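What the second arm would cost

2019-05-04

I spent the evening on the budget for the folding setup, and it came out higher than I had planned. The arm is paid for. What's left is everything that goes around it.

Rallis quoted 775 for a used arm to match the one I have. Roltdale wants 407 for a controller that can run both, and the mounting plate from Sikby is 89, shipping included. I also need longer cables, which I keep forgetting to price. I had put aside some 900 for the year, so it won't all fit.

The plan for now is to buy the plate and the controller and wait on the arm until September. The controller works fine with one arm, and Rudance may have refurbished units by then – they did last fall. Fingertips are the other open item. The hard ones I use now are cheap, but I would like a softer pair for thin knits and don't know yet what to pay for them.

Laundry is still the job I'm planning around. Dark knit and white cloth, on the tile.

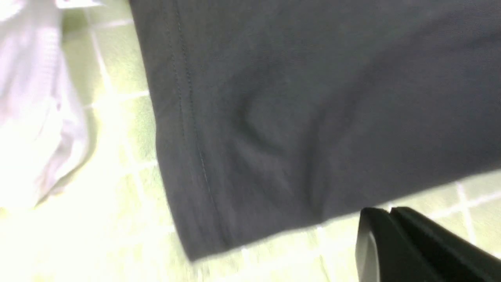

Theano Kalogeropoulos wrote to say I should hold back money for spares before I order anything. She went through 2 sets of fingertips in her first year and had budgeted for none. I've added a line for that and moved the plate to next month.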